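Rowlands to Expand Packed Lunch Program for Shift Workers

October 22, 2018 – Rowlands, the workplace catering company, will extend its packed lunch program to the Bomidwood and Nurnon distribution centers next month, bringing the number of employers taking part to 57.

The program began in July at four sites where the nearest place to buy food was a long drive away. Workers order a meal by the end of the previous shift and collect it at the gate in a reusable insulated bag. Empty bags go back in a bin at the same gate for cleaning.
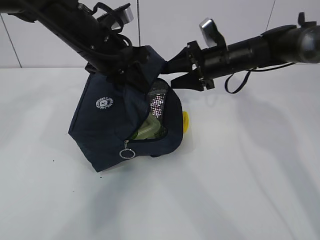 A navy insulated lunch bag with a silver lining.

Meals are priced the same on day and night shifts. The fall menu adds two soups, a bean chili and a cold noodle salad, and the turkey wrap returns after requests from night crews.

"People working nights were eating out of vending machines," said Rhodri Prothero, operations manager at Rowlands. "They asked for a proper meal at a normal price, and they wanted it ready when they walked in."

Rowlands will hire 14 kitchen and delivery staff to cover the new sites. Applications are open now – no catering experience is needed for delivery roles.

Employers with 100 or more workers on site can ask for a trial week through the Rowlands sales office.

Recent News
Rowlands Opens Second Kitchen
Rarotex Joins Packed Lunch Program
Fall Menu and Allergen List
Changes to Holiday Ordering Times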